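We use cookies to remember your settings and see which pages get read. By continuing to browse you agree to this. Accept | Manage preferences

September, very late, kitchen table

Couldn't sleep, so I got up and wrote the list of what I still have to do before the move, and then I didn't do any of it and made toast. Typical me!

Liltbridge is starting to feel real. I've got the keys as of this afternoon, two of them on a loop of green string, and I drove over just to stand in the front room and listen to it. You can hear the river if the window's open, and the bakery fan if it isn't. The floor slopes toward the back wall (I put a tangerine down and off it went). I love it. I'm going to have to prop up every bookcase I own and I still love it.

The money part I don't love. The deposit was 600 more than I'd planned for, so the new mattress is off until after the holidays and I'll be on the old one with the dent. Fine. I've slept in that dent for years, we know each other.

Then I came home and started on the hall closet, which I've been dodging since July. Twenty-nine coat hangers. For one person! I own maybe six things that need hanging. I also found the tablecloth from my grandmother's house, the one with the plum stain, and sat on the floor holding it for a good while. I'd been so sure I'd lost it in the last move. It still smells of her cedar drawer, or I've decided it does. It's coming with me in the car, on the passenger seat, and I don't care how silly that is.

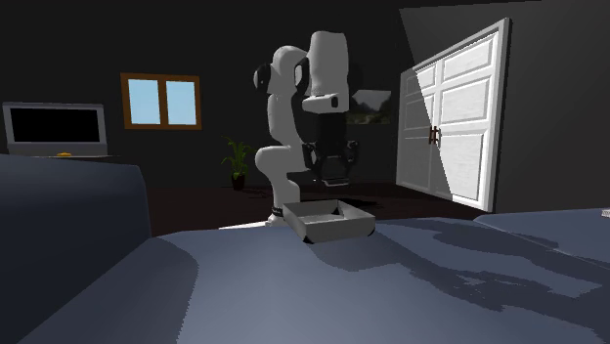
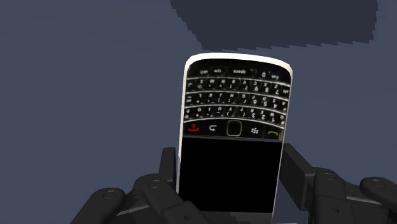 The gray-white arm, and the phone with its keyboard upside down

Dinner was from Achari because all my good pans are in a box marked BATHROOM, don't ask. I got the eggplant and the lime pickle and ate too much of both. I'll miss that place more than I'll miss most of this street. The woman at the counter always throws in an extra bread without saying anything, and I always pretend to discover it at home. Liltbridge has a noodle shop called Fuseo that people rave about, so I'm keeping an open mind — but it's going to have to be some noodle.

What else. It rained at ten and the gutter did its waterfall thing over the back step again. Not my gutter for much longer! I watched it for a bit with the light off and felt weirdly fond of it. The tomatoes have quit. I picked the last green ones and lined them up on the windowsill, and I suppose they're moving too.

I keep thinking I should feel sadder. I did cry a little over the tablecloth, but mostly I'm just tired and kind of giddy, like the night before a school trip. Maybe the sad part comes when the rooms are empty.

Toast is finished. Tomorrow: call the water company, return the library books, buy tape, and find out which box has my socks in it.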